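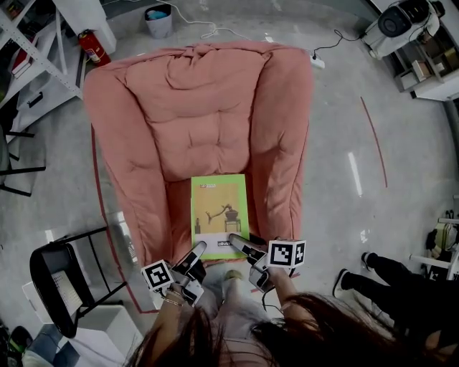

One reader wrote, in response to my August entry, that a student club ought to spend its time building robots and leave the collection of demonstrations to people who are paid for it. The comment went on to say that a semester of moving objects by hand would teach the members very little about automation, and asked whether the faculty had approved the plan with full knowledge of the hours involved.

The question deserves a considered reply. I have served as the faculty adviser to the Skavance Robotics Club for several years, and I held much the same opinion when the members first brought me their proposal. The club had always entered the mechanical division of the Varela Student Challenge. Its members designed a chassis, machined it, wired it, and drove it by remote control through a course. They were good at it. They were considerably weaker at explaining why an arm that performed a task correctly in one room could not perform it in another, and the Varela organizers have now added a household division in which that difficulty is the entire test.

The rules of the new division ask each team to submit a policy trained on the team's own demonstrations. The club set itself a target of 600 usable episodes, divided among three tasks: picking up a flat item from a seat, returning it to a shelf, and closing a drawer. An episode counts as usable only when a second member has watched it from beginning to end and signed the log. By the end of the fall term the log showed 500 signed episodes. A further 69 had been recorded and rejected. I asked the members to keep the rejected recordings, with a written reason beside each one, and I regard that file as the most instructive thing the club has produced.

The reasons are plain enough. In a large share of the entries the marker cube on one gripper turned away from the view or was covered by a sleeve. In others the operator closed the fingers too early and pushed the item against the back of the seat. A few were rejected because the operator spoke to someone and stopped moving for several seconds. Members who had complained about the log in the first weeks were, by the end of the term, arguing over it with real care, and two of them rewrote the entire section on hand position. 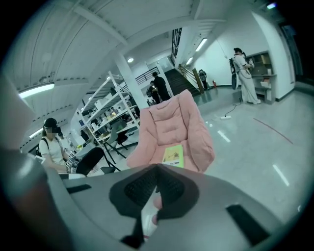 Varied surroundings were the second matter on which the club and I had to reach an agreement. My first inclination was to reserve a small room in the Zernik Building, clear it, and record everything against a blank wall. The student leads objected that a policy trained in such a room would be of little use in the household division, where the judges arrange the furniture themselves. I accepted the argument, and I am glad that I did. The upholstered chair is a fair illustration of what they had in mind: it has a soft, tufted back and padded sides, and the booklet lies on a seat that offers the fingers no hard, flat surface to work against. People are at work at the tables and standing by the column, a staircase rises behind them, and the polished floor carries long streaks of light from the fixtures overhead. A blank wall would have given the club none of it.

The open floor does bring obligations. Cables must be checked before each session, and a power strip may not be moved while anyone is recording. Operators remove loose jackets and stop when a wrist begins to tire. Sessions end after 200 minutes, including breaks, and the grippers are then wiped down, charged, and returned to the cabinet. I wrote most of these rules, and the members have improved several of them.

With regard to the software, the club uses Wender, the department's in-house toolkit, to align the recordings from the two hands. It is adequate for the purpose. The documentation is thin in places, particularly on calibration, and the club has been asked to contribute a short chapter on that subject before the spring break. Two drafts have reached me so far. The second is much better, although it still assumes that the reader knows which marker face is which.

As for faculty approval, the department reviewed the schedule before the term began and requested one change, namely that first-year members should operate the grippers for no more than half of any session and should spend the remainder reviewing episodes. The change was adopted at once. It has had the useful effect that the newest members now know the rejection criteria better than anyone else in the club.

Training runs on the shelf task begin next week. The drawer task is behind schedule, owing to a drawer that sticks, and the members are divided on whether to repair it or to leave it as it is.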